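Forum Bricolage & Atelier > Colles, peintures, finitions
Sujet : Bocaux de cire qui ne s'ouvrent plus, vous faites comment ?

tournevis_mou
Bonjour à tous. J'ai un bocal de cire Brillow entamé en août, rangé à la cave, impossible de dévisser le couvercle. J'ai essayé le gant en caoutchouc, la pince multiprise (couvercle marqué maintenant, bravo moi). Des idées ? Il reste plus de la moitié dedans et vu le prix…

lamalice
Eau chaude. 2 minutes le couvercle en bas, tu essuies, tu tournes. Suivant.

ronce_et_buis
Mouais, eau chaude sur un produit à base de solvant, pas d'accord du tout. Faut lire l'étiquette avant. Chez Kragh c'est marqué noir sur blanc de pas chauffer.

lamalice
J'ai dit eau chaude du robinet, pas le chalumeau

petitpois_gris
Pareil ici avec une teinte Plillton. Le problème c'est le filetage : la cire sèche dedans et ça colle. Moi j'essuie le filet à chaque fois avec un chiffon, et film alimentaire avant de revisser. Depuis plus de souci.

tournevis_mou
Le filetage j'y ai jamais pensé. Merci. Et pour le bocal déjà bloqué ?

ronce_et_buis
Elastique large autour du couvercle, et tu tournes d'un coup sec. Sinon tu tapotes le bord sur une planche, sur tout le tour. Jamais la pince – tu ovalises le couvercle et après il ferme plus.

vernisseur80
J'arrive avec mon grain de sel. Pour moi le vrai sujet c'est le rangement, la cave humide c'est non. Un placard sec, bocaux debout, et on transvase quand il reste un fond. Quelques photos, table à deux panneaux et bocal :
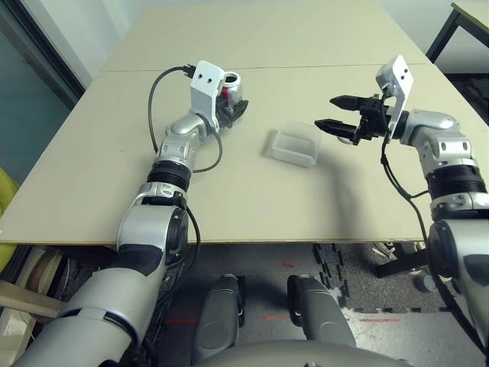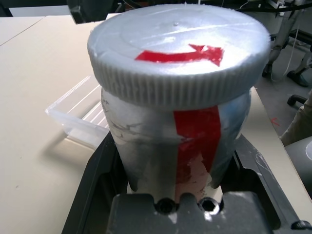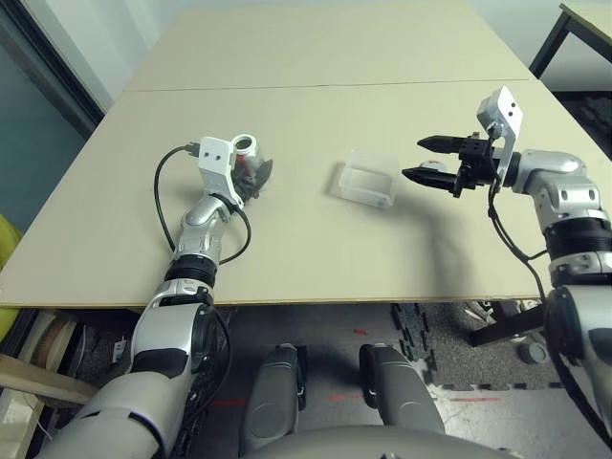
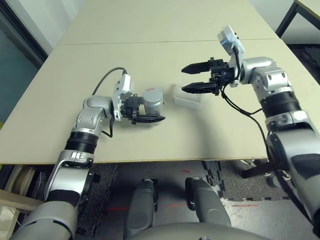
Pour revenir à la cire, un fond de produit dans un grand pot, c'est de l'air, et l'air ça fait la croûte. Donc je passe en petit contenant dès que je peux, et je jette pas les vieux bocaux, même rayés. Prenez un couvercle strié sur tout le tour comme sur la deuxième photo, avec des mains pleines de cire c'est autre chose qu'un couvercle lisse. La flèche en scotch rouge dessus, bonne idée aussi pour un repère de fermeture : on aligne et on force pas. Le serrage à mort c'est la moitié des bocaux bloqués à mon avis.

petitpois_gris
+1 pour le repère. Je fais ça au feutre mais ça s'efface au white spirit

lamalice
Transvaser, transvaser… et l'étiquette ? Dans 4 ans personne sait ce qu'il y a dedans. Gardez le pot d'origine, c'est tout.

vernisseur80
Bah tu réécris dessus ?? Nom du produit, teinte, mois d'ouverture.

ronce_et_buis
D'accord avec lamalice pour une fois. Un solvant dans n'importe quel plastique, ça peut le ramolir. Verre ou métal, sinon rien.

vernisseur80
Pour les solvants oui, verre. Je parlais cire à l'eau, j'aurais du préciser.

tournevis_mou
Bon, ouvert ! L'élastique + tapoter sur la planche. Croûte de quelques millimètres, dessous elle est encore souple. Je gratte la croûte ou je mélange ?

ronce_et_buis
Tu grattes et tu jettes. Surtout pas mélanger, ça fait des grains sur le bois.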